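Heat Loss from Hot Drinks in the Shared Study Lounge
Hsiu-ying Yu and Ya-wen Lau
Project report, submitted 2020-12-01

1. Background

Students in the Lodhi building often carry hot drinks from the ground floor kitchen to the study lounge and leave them standing while they work. The aim of this project was to estimate how long a drink stays above a comfortable drinking temperature, and how much the shape of the cup matters. The work was limited to open cups without lids. Vacuum flasks were left out.

2. Theory

A cup of hot water loses heat by evaporation from the open surface, by convection from the surface and the outer wall, by radiation, and by conduction into the table. For the first few minutes evaporation is the largest term. We used Newton's law of cooling as a first model, with a single time constant for the cup and its contents. The model treats the water as well mixed and the room as constant in temperature. Neither is strictly correct, but the error was expected to be small next to the spread between runs. 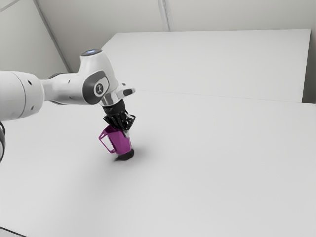 The time constant depends on the mass of water, its specific heat, the exposed area and a combined heat transfer coefficient. Since the coefficient falls as the drink cools, a single value will underestimate the early loss and overestimate the late loss.

3. Method

Measurements were made in November in the Skisari room, with the windows closed and the heating set to a fixed level. Each run used 178 g of water poured at 86 degrees Celsius. A probe was held at mid-depth and read by a Prorness logger. Every cup was tested in 4 runs and allowed to return to room temperature between them. The cups were placed on the same spot on the table each time.

Wall area was worked out by treating each cup as a straight-sided solid. For a body with flat panels, the area of one panel was multiplied by the number of panels and the base was added separately. The handle was ignored in all cases.
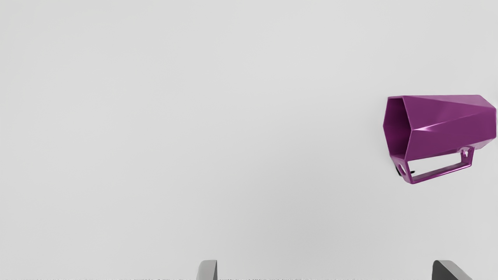 Figure 2. Mug with a faceted body, lying on its side.

4. Results

The logger stored 544 usable readings. The curves were smooth after the first minute. Before that, the probe itself was still warming up, and these points were removed before fitting. The single-constant model followed the middle part of each curve well and drifted at both ends, as expected from section 2. Wide cups cooled faster than narrow ones holding the same mass of water. The effect of wall shape could not be separated from the effect of wall thickness with the cups we had.

5. Sources of error

The door to the Skisari room was opened during two runs, and both were repeated. Water lost by evaporation was not weighed, so the mass in the model is the starting mass throughout. The probe depth was set by eye.

6. Further work

A second set of runs with a loose cover on each cup would allow the evaporation term to be estimated on its own. The fitting script was written in Udier and is kept in the course folder with the raw readings.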